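Tópico: Prateleirinha de dois andares -- onde vocês põem as chaves?

sneha_nigam
Gente, estou apaixonada por essas estantes de madeira em degrau! Quero organizar o canto da entrada (chaves, borracha, bilhetes) sem furar a parede. Alguém usa?
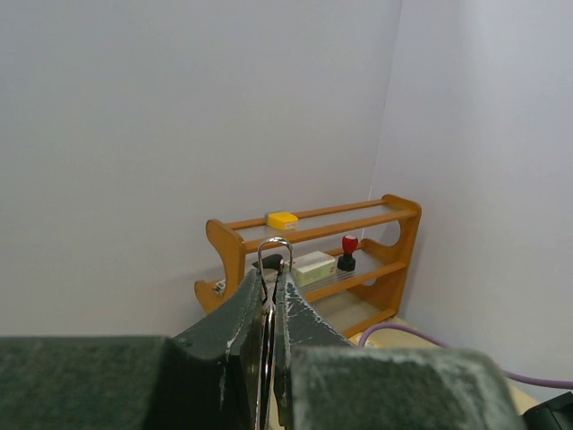 ramesh.k
Eu uso e adoro! Passei anos perdendo chave no bolso de casaco. Madeira alaranjada com brilho, laterais recortadas em curva e andares transparentes, tudo isso deixa o canto leve, e um bloquinho amarelo no andar de cima já alegra o conjunto. O de baixo avança para a frente, ótimo para o que se pega toda hora.

satish_khurana
Discordo. Chave é no gancho, prateleira vira depósito em 3 semanas. Na minha tinha até pilha velha.

nisha.goel
Satish, depende da pessoa! Aqui somos 4 em casa e funciona muito bem -- o segredo é cada um ter o seu chaveiro.

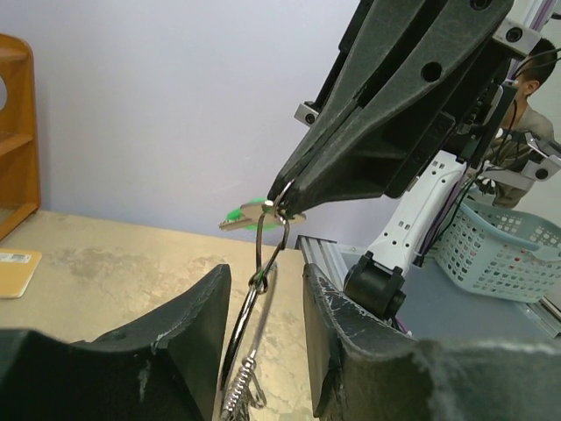
fereshteh_g
Chaveiro com mola, sempre! O meu já fez 30 viagens comigo e não troco por nada. Com a mola pendurada numa argola maior e uma plaquinha verde atrás da chave, dá para achar tudo num instante, até no meio da bagunça. E a cestinha azul-clara vazada, que coisa linda para a correspondência!

satish_khurana
A cestinha eu aceito. A prateleira, ainda não.

sneha_nigam
Vou de prateleira E cestinha, decidido! Ramesh, limpa com quê?

ramesh.k
Pano seco e pronto.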